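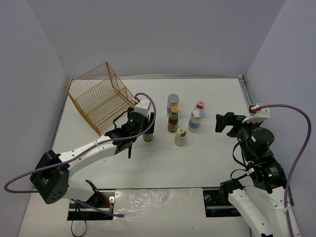 Course Handouts: Home Storage and Pantry Basics

Unit 2: Wire baskets and jars
Instructor: Letay Tsegaye
Room 883, Thursday section

Read this before the practical. Bring the sheet with you.

A wire basket suits jars and bottles that get used every day. You can see what is in it from the side, crumbs fall through, and it lifts out of a cabinet in one piece. The weak point is the mesh. Small jars with narrow bases can tip when one edge of the base sits over an opening, so check the size of the openings against the base of the jar before you load anything.

Set the basket flat on the table, open side up, before the first jar goes in. Start at one end and work toward the other. Heavy jars go at the ends, against the short sides. Hold a jar by the lid only when the lid is fully screwed on. 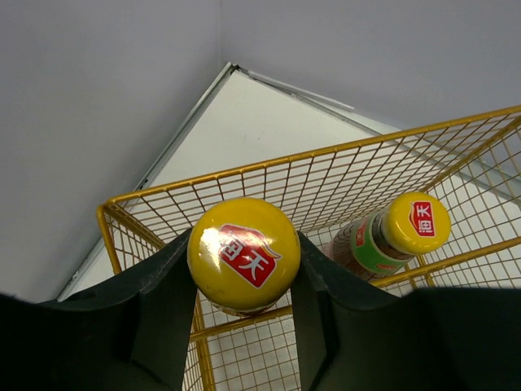
Lower it straight down and keep it clear of the rim. If the jar catches on a wire, lift it back out and try again. Do not twist it through.

Sauces and pastes: keep these together, lids up. A printed lid can be read from above, so it does not need a second label. Plain lids get a strip of tape with the contents and the month opened.

Terms for the quiz: rim, side panel, mesh opening, base clearance.

Reading: Caruso and Võ, chapter 2. Skip the part on drawer inserts. Mirko Greco has the spare copies.

Worksheets go in the Sturncombe tray by the door, with your section number, 3599, at the top.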